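Call for participants: table clearing and resetting sessions

Camadar is recruiting adults to take part in a study of how people clear, wipe and reset small tables. Sessions take place at the Billavar building. Applications close on August 22, 2025.

Purpose

The study concerns ordinary tabletop work: picking up cups, moving flowers and plants out of the way, cleaning the surface and putting everything back. Results will be used to revise the Bhuiyan handling guide, which sets out the order of work for staff who look after shared rooms. The present edition says little about tall or top-heavy items, and the sections on vases and on cups with straws are to be rewritten.

What participants do

Each participant attends 3 sessions on separate days. A session consists of eight rounds. In each round a rectangular table is laid with a mixture of items, which may include mugs, small cups, vases with flowers and vases with leafy cuttings. The participant moves the items to a side table, wipes the surface and returns the items to a layout shown on a printed card. The layout changes between rounds. Speed is not scored. Items knocked over are noted on the round sheet and the round continues.

Participants work standing, with both arms extended forward for part of each round. There is a seated break after the fourth round. Drinking water is provided in the corridor. 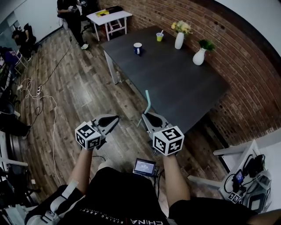

Do I need experience of cleaning or catering work?

Experience in either is not required. Applicants with and without it are placed in the same group, and the form asks only whether you have done such work in the past year.

Who can apply

Applicants must be 18 or over, able to stand for the length of four rounds and able to lift a full vase with either hand. Applicants with a recent wrist, elbow or shoulder injury should wait until they have been cleared for normal activity. Anyone with a pollen allergy should state this on the form so that they can be given layouts without flowers. Employees of Camadar and members of their households are not eligible.

There are 51 places. Where more people apply than can be taken, places are allotted in order of receipt, with a reserve list kept until the end of November.

Clothing and belongings

Short sleeves, or sleeves that stay above the elbow, are required. Flat closed shoes must be worn. Rings, watches and bracelets are to be removed before the first round. Lockers are available on the ground floor and take a standard rucksack.

Payment

Payment is made by bank transfer after the third session. Participants who withdraw earlier are paid for the sessions completed. Travel within the city is refunded on production of a ticket or receipt. Parking is not refunded.

How to apply

Request form Colter from the Camadar front desk, in person or by post, and return it with a list of the days on which you are free. Forms without this list will be sent back. Questions about the sessions should be addressed to Rizwan Siriwardena, study coordinator, at the same desk. Successful applicants will receive a letter giving their session times and the room number.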